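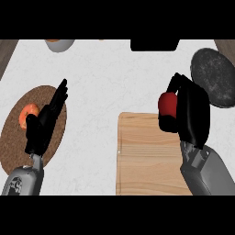

Lectura: 3 min

Llevo desde abril sin comprar pan de molde. Empezó por una cuestión de sitio en el congelador y ha acabado siendo la manera en que desayunamos en casa, así que apunto cómo lo hago ahora, sobre todo para cuando se me olvide.

El pan es de centeno y trigo, con masa madre. La receta me la pasó Edeltraud Nägeli, que fue mi casera los años que viví en Kereck y que amasaba dos veces por semana. Me la escribió en el reverso de un recibo de la luz, en alemán, sin tiempos de horno. Los tiempos los he ido sacando yo, con bastantes ladrillos por el camino.

La noche anterior mezclo 90 gramos de masa madre con harina de centeno y agua hasta que queda como un puré espeso. Lo tapo y lo dejo en la cocina. Por la mañana, antes de las ocho, ha subido y huele a yogur y a manzana. Si huele a acetona es que la masa madre pasaba hambre, y entonces la refresco y espero otro día. Antes seguía adelante igualmente y el pan salía agrio y plano.

A ese puré le añado harina de trigo de media fuerza, agua templada y sal. No amaso mucho. El centeno no lo agradece y acaba todo pegado a los dedos, a la encimera y al grifo. Remuevo con una cuchara de madera, dejo reposar 40 minutos, pliego la masa con las manos mojadas y repito. Con 3 pliegues tengo suficiente. Edeltraud hacía más, pero ella tenía otra paciencia y otra harina.

Lo de la harina merece un párrafo. Durante meses usé la integral del supermercado y no había dos panes iguales. Luego probé la de Naseri, el molino que vende en el mercado junto al puesto de los huevos, y la diferencia se nota sobre todo en la corteza. Es más cara y el saco pequeño dura poco. La compro solo para el centeno — para el trigo me vale casi cualquiera.

El molde es de la marca Casto, heredado de mi tía, y tiene una abolladura en una esquina que deja su marca en todos los panes. Lo unto con aceite y lo espolvoreo con copos de avena. Una vez probé con papel de horno y quedó lleno de arrugas por los lados. No cambia el sabor, pero al cortar se desmigaba.

El horno es el punto débil. El nuestro calienta más por el fondo que por delante, así que a media cocción giro el molde. Empiezo fuerte, con una bandeja de agua abajo, y a los diez minutos bajo la temperatura y saco la bandeja. En total son 83 minutos, cifra rara que salió de un día en que me entretuve al teléfono y el pan quedó mejor que nunca. Desde entonces pongo la alarma así.

Después viene la espera, que llevo mal. El centeno caliente se corta fatal y la miga se queda en el cuchillo. Lo envuelvo en un paño de algodón y no lo toco hasta el día siguiente. Mi hijo se salta esta norma siempre que puede y se come el pico con mantequilla.

Para conservarlo, lo guardo con el corte hacia abajo sobre la tabla y aguanta cinco días sin problema. La mitad la congelo en rebanadas, separadas con papel. Del congelador van directas a la tostadora, en dos pasadas cortas.

La semana que viene quiero probar con semillas de alcaravea, que en Kereck le ponían a todo. En casa hay división de opiniones — a mí me gustan y al resto no —, así que haré medio molde con y medio sin, y pondré un palillo para saber cuál es cuál.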